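Every grant officer I have met wants the same number first: how many demonstrations? At Fillden we had 3000 to show them in April, and Alby Hinds put the figure on a slide in type you could read from the parking lot. I would like to argue, as the person who has to train on them, that it is the least interesting number we own.

A good half of ours are the same demonstration. A skilled operator learns the smooth way to do a job and then does it that way until lunch. The learning system, a diligent pupil, concludes that the world is smooth. Then the part goes in a hair crooked and the pupil has no opinion on what to do next.

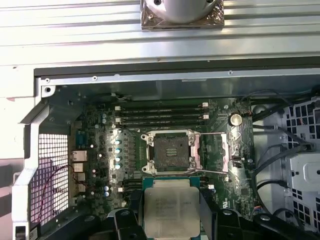
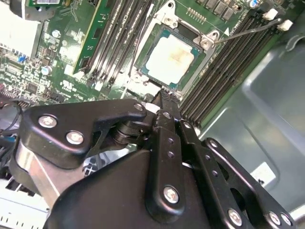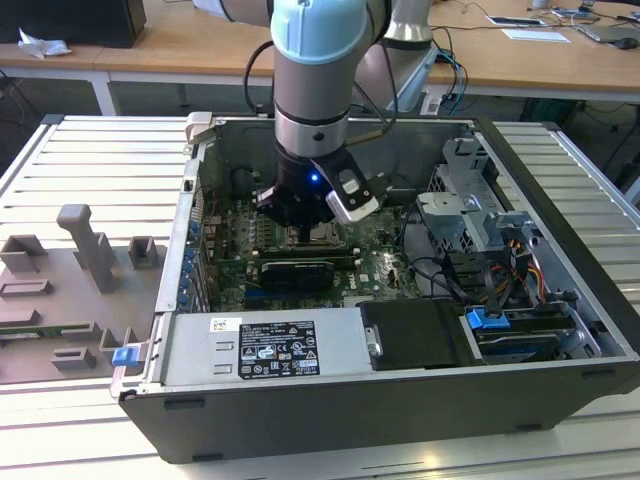 What I want more of is fumbles. Wanting Ye recorded 79 processor runs for us and was embarrassed by 10 of them, the hesitant ones, where she backed off and had another go. She had marked them for deletion. I asked her to give me those and keep the rest if she needed the disk space. A processor pinched flat between two fingers, just short of an open socket, is the moment where all the judgement lives, and a fast operator passes through it as if it were a yellow light.

Mudassar Paracha disagrees, and he is not a fool. He says hesitation is contagious, and that a model raised on dithering will dither. He has a Wasirell policy to prove it, which spent most of a morning approaching a memory slot the way I approach the dentist. Fair enough. But that thing was fed pauses with no recovery after them, and a pause with nothing behind it teaches only the pause.

So my proposal is a dull one. Tag every retry. Let operators label their own mistakes, and pay them the same for a messy run as for a pretty one - at present we pay by the clean completion, then wonder why all our completions are clean. Alby can keep his slide. I would just like a second number on it, in smaller type if he must.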